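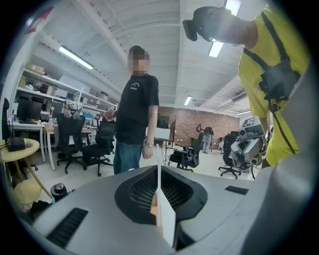

Halim open day, quick notes

Got back late, typing this up before I forget it all. Went to the open day at Halim with Imtiaz Roy, who wanted to see the workshop floor because his own place is being refitted in September and he's stuck on ceilings and chairs. Sounds dull. Wasn't, mostly.

Getting there

Bus 14 to Daravgate, then a walk. Longer than the map says. No signs until you're right at the gate, then two signs, both pointing the same way. Visitor entrance is round the side. Sticker, sign the sheet, off you go. They had me down as Rodar, which is the name of the newsletter and not my name, but fine.

The big room

One large open room. I'd expected a corridor with doors and somebody talking at us through glass. You walk straight in. First thing I noticed was the ceiling, white, long curved panels with dark seams between them. Imtiaz stood there looking up for ages. He asked what they cost and got "you'd have to ask Nadasen", who did the fit-out apparently. Nadasen were not there. He has written the name on his hand.

Sound was better than I thought it would be for a room that size. You could talk normally. I don't know if thats the panels or just that the group was small. Would want to hear it on a full working day.

Chairs

Ok so the chairs. Black mesh office chairs, backrest about right for leaning on while you stand and talk. Everyone does this. I did it. Sat in one for the whole of the intro and my back had no complaints, which after the bus is something. Mesh is cooler than the padded ones we have too, end of July and no sticking to it.

Imtiaz wants something heavier that doesn't slide off when you lean. Fair point. We disagreed on this all the way home.

Clothes, for anybody going to the next one

No dress code. Jeans and t-shirts are fine, I saw a black tee and a very bright yellow-green one and felt silly in my jacket. Carried it over my arm all afternoon. Flat shoes. There's a lot of standing.

The talk

Intro ran 44 minutes and could of been shorter. Good bits: how they moved into the building, what was there before (storage, mostly), why they left it as one space and didn't divide it up. Main argument was that people ask each other things more when they don't have to go and knock. I believe it. I'd also want one door to shut sometimes. Asked about that, was told there's a small room upstairs, number 2109, you book it. Odd number for a building with two floors. Didn't get an answer on that one.

Questions at the end, mostly about parking.

Food

Coffee ok. Samosas very good, gone quickly. Go to the table first, then do the tour. Water in big jugs, paper cups, ran out of cups.

Would I go again

Yes, but earlier. By mid afternoon people were tired of explaining and you could tell. The first slot is the one to get, and ask for the upstairs part, they skip it if the group is slow. We were slow.

Still to do: email Nadasen about the ceiling for Imtiaz. Find out who makes the chairs, I forgot to turn one over and look. Send the sign-up link round when they post it. Bus back was late, left Daravgate just after six.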